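Saturday, October 27, 2018

I finally did it. I cleared out the hall closet, the one I've been leaning on with my hip to get it shut since April! I put on an old playlist, made a pot of coffee and told myself I couldn't sit down until I could see the back wall.

Most of it was paper. I had every manual for every appliance I've ever owned, including a Kermani toaster that died two apartments ago. I also found 348 postcards (yes, I counted, I was avoiding the vacuum) from my years of buying them on trips and never mailing a single one.

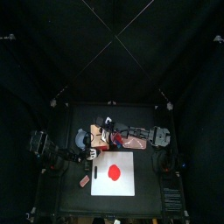 The postcards were the hard part. I lived in Indport for a while right after school and I must have bought one every time I walked past the ferry dock. Same lighthouse, over and over – sometimes at sunset, sometimes with a gull. I kept the gulls.

Then there were the board games. I have no idea how I ended up with two copies of Drollum, both missing the same bag of tokens. One went in the trash and the other is going to my sister, who has kids and won't care.
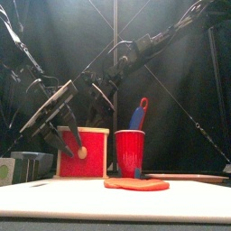
By lunch I had four bags for the thrift store in Nemholm and a sore back. They're picky over there now and they don't take bedding or anything with a cord, so check before you drive out. I got sent home with a lamp last time and I'm still a little mad about it. 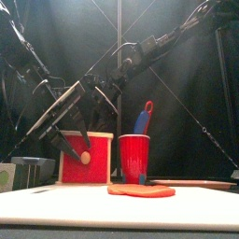 Red box, white tabletop.

What's left fits on two shelves, with room for the winter boots. I'm thinking of painting the inside a pale yellow, but the can I like costs more than I want to spend on a place where I keep an ironing board.

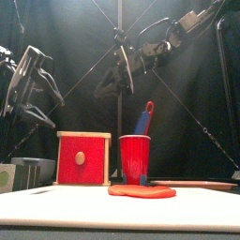

The red box again, and a red cup.

Next up is the kitchen junk drawer. If anybody knows what to do with 127 twist ties, leave me a comment!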